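How a Sponge Cleans a Plate
Science at Home, August 2020

A plate that has held dinner is covered with a thin layer of fat, starch and sugar. Water alone removes the sugar. It does very little to the fat. To get the rest off you need soap and something to rub with, and in most kitchens that something is a sponge.

A dish sponge is a block of foam. Foam is a solid with air pockets running all through it. When you squeeze the sponge, the air goes out. When you let go under water, the water goes in and stays there until you press again. Each pocket works like a very small tank.

Many sponges have 2 layers. The soft layer carries water and soap. The rough layer is called the scouring side, and it is made of stiff, tangled fibers. Each fiber scrapes off a little food as it passes — much as a rake moves leaves.
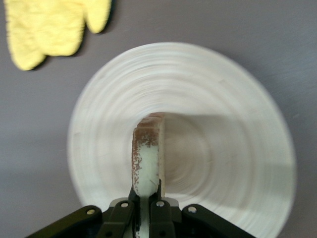
Soap does a different job. One end of a soap molecule sticks to water and the other end sticks to fat. Thousands of these molecules surround a drop of grease and lift it away from the plate. Rubbing breaks big drops into small ones, so the soap can reach more of them.

Round plates are best washed in circles. Start in the center and work out toward the rim. The curve where the flat part meets the rim collects the most food, and a sponge turned on its edge fits into it better than one held flat. The same amount of push on a narrow edge gives more pressure than it does on a wide face.

A cloth is made another way. Toweling is covered with small loops of thread, and the loops add surface for water to cling to. Cloths are good for wiping and drying. For dried egg, use the scouring side.

Try this: put a drop of cooking oil on each of 3 old plates. Rinse the first with cold water, the second with warm water, and the third with warm water and soap. Rub each one with a clean finger. Write down which plates still feel slippery.

Wring out the sponge when you finish and stand it up to dry. Bacteria grow faster in foam that stays wet.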